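Na-rae Cho
27 March 2023

Right, a few of you asked how I got on with learning to write proper letters again, by hand, with a stamp and everything, so I'm putting it all in a thread. Get yourself a cup of tea, I do go on a bit.
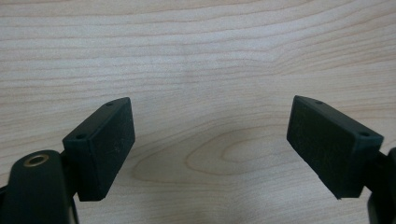

1/ How it started

My old neighbour Theda Vogler moved from Clondthorpe to Dandport in September and she doesn't do email. She has a phone but it lives in a drawer. So if I wanted to hear how she was (and I did, very much!) it was going to have to be the post.

2/ The first letter took me four evenings. I'd write half a page, decide it sounded like a note to the bank, and start again. My hand ached, my spelling had gone to pot, and I'd completely forgotten what you're meant to put after "Dear Theda, I hope you are well".

3/ What got me going in the end was my brother-in-law, Gun-woo, who told me to write down whatever I'd have said over the fence. So she got two whole sides on the bin collection, the new people at number 31 and their enormous dog, and whether my leeks were worth saving. (They weren't.)

4/ She wrote back within the week! Tiny blue handwriting right up to the edges and then round the margins when she ran out of room. I read it standing in the hall with my coat on, and then again after supper.

5/ On paper, since people always ask. I bought a ream of 500 plain sheets because it was cheap, and it's perfectly fine with a biro but a fountain pen goes straight through. If you like ink, get a pad of something thicker and keep the thin stuff for drafts and shopping lists.

6/ Lined or unlined? I slope terribly, always have, so I slip a ruled sheet underneath and follow the lines showing through. So-yul Shim taught me that at school and I'd forgotten all about it until I was halfway down a page heading for the bottom corner.

7/ Keep the letter you're answering beside you while you write. I didn't at first, and poor Theda asked me twice about my mother's hip before I noticed I'd never said. (It's much better, thank you, she's back at her choir.)

8/ Also, don't save up news until there's enough of it. I lost most of the winter that way. A short one with a bit of gossip and a cutting from the local paper is lovely to get, and it only needs the one stamp.

9/ Seung-woo wants to know if he can join in, so if anyone else fancies a pen friend, reply below and I'll try to match people up. I've a letter to finish before the last collection, she's waiting to hear about the dog.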